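Flidthorpe Basket and Small Objects Collection: Data Card

Summary
This collection documents the sorting of small household objects and toys between woven baskets. It is maintained by Poduval and distributed in release 4. It contains 332 sessions recorded at the Plerkstead site.

Contents
The object inventory has 44 entries, including soft toys, toy food, foam shapes, cans and rolls of tape. Each entry gives a short name, a general color and a storage location. Baskets are listed separately under Containers.

Session layout
Objects are placed in a basket or directly on the tabletop before a session begins. The starting arrangement is recorded in the file layout.csv. Objects absent from a session are left blank in that file.

Known limitations
Color names were assigned by eye and may differ from the appearance of an object under other lighting. Soft toys are identified by general type only.

Maintenance
Corrections to the inventory are reviewed in July. Requests should cite the session number and the object name as listed. Previous releases remain available from the Zomard archive.

Sample views

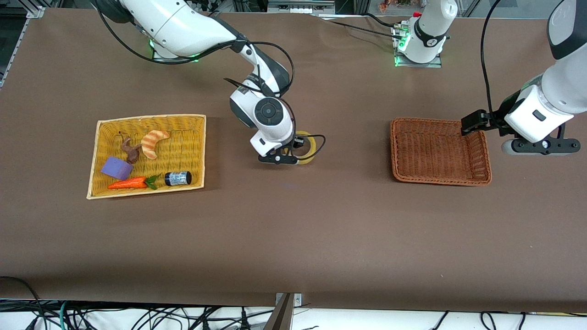
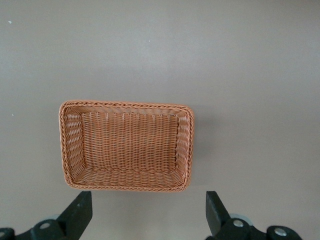

Figure 5. Woven baskets used in the collection.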